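## Hilo: ¿Sirve de algo la app de sílabas de Issahaku con un crío de cuatro años?

**chantelle_pillay** · 27 de febrero de 2025

Abro hilo porque el del año pasado se cerró a gritos. Mi hijo lleva dos semanas con *El bosque de las sílabas* (la de Issahaku, la del búho) y ya reconoce la eme, la pe y el botón de comprar más niveles. Este último, con una soltura admirable.

Lo que me preocupa es que las letras las dice por su nombre. Ve MA y lee «eme-a». El búho le aplaude igual, que para eso le pagan. ¿Alguien ha pasado por esto?
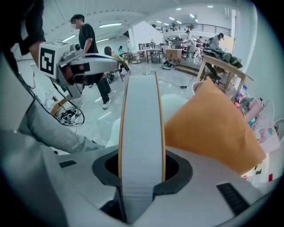

### Respuestas

**tizaymedia**

El búho aplaude todo. Mi hija dejó la tableta boca abajo en el sofá y siguió recibiendo felicitaciones desde el cojín.

Ahora en serio: en ajustes, dentro de «Voz», hay una casilla que pone «sonido en lugar de nombre». Viene desmarcada. Por qué viene desmarcada en una app para aprender a leer es un misterio que dejo a los filósofos.

**Nobuhle Van der Merwe**

Soy maestra de infantil y voy a ser la aguafiestas. Con cuatro años no hay prisa ninguna. Rimas, palmadas por sílaba, veo-veo con «empieza por mmm». Todo eso se hace en el suelo del salón, sin batería y sin búho. Yo en clase juego a esconder una cosa y pedirles que digan otra que suene igual al principio.
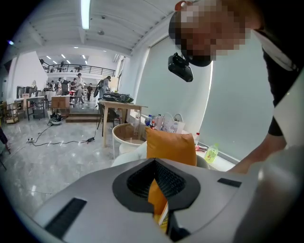
Cuando eso sale solo, entonces sí, sacas las letras, y de una en una. El trazo lo dejaría para más adelante: repasar con el dedo sobre cristal no se parece gran cosa a sujetar un lápiz, y luego en primero me llegan agarrándolo como si fuera un destornillador.

**papa_de_nultton**

> repasar con el dedo sobre cristal no se parece gran cosa a sujetar un lápiz

Discrepo. El mío aprendió la ese con el dedo y la pasó al papel sin drama. Le sale del revés, pero le sale. Y a las siete de la tarde, con la cena sin hacer, yo no estoy para palmadas por sílaba. Bendita tableta.

**Nobuhle Van der Merwe**

Si la ese le sale del revés a esa edad es lo normal, con app o sin ella. Lo de la cena lo entiendo perfectamente. Pero entonces llamémoslo «tiempo para freír croquetas» y no «método fonético».

**tizaymedia**

Me apunto lo de las croquetas como nombre de app.

**vemville_norte**

Nosotros cambiamos a la de Skastasley, que tiene 17 niveles y ningún búho. Tiene un pulpo. El pulpo calla cuando el niño falla, cosa que agradezco, y dice el sonido limpio, sin colar una e detrás de cada consonante. Lo malo: para desbloquear el nivel final piden 969 estrellas. Llevamos 314 y ya sueño con ellas.
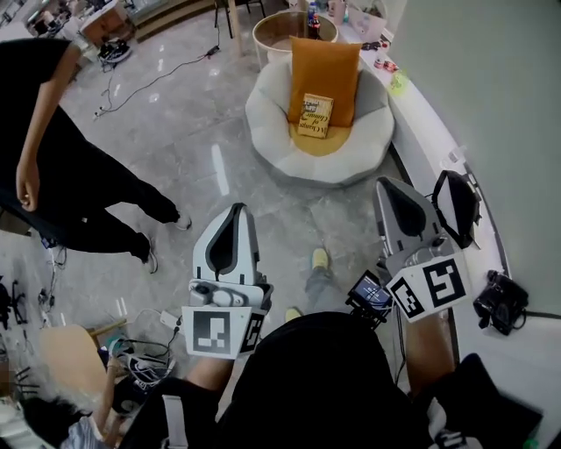 *Tarde de domingo, cojín naranja incluido.*

**papa_de_nultton**

¿969? Mi carrera me costó menos.

**chantelle_pillay**

He marcado la casilla de la voz. Ahora lee «mmm-a» y se queda tan ancho, aunque todavía no las junta. También hemos probado el veo-veo por sonidos en el autobús y ha durado tres paradas, hasta que se empeñó en que «autobús» empieza por «brum».

Nobuhle, ¿para juntar las dos letras haces algo especial o se espera y punto?

**Nobuhle Van der Merwe**

Alarga la eme sin cortarla y resbala hasta la a: «mmmmaaa». Con la pe no lo intentes todavía, que no se puede estirar. Empieza por eme, ese y ele.

**vemville_norte**

El pulpo empieza por la pe. Voy a escribirles.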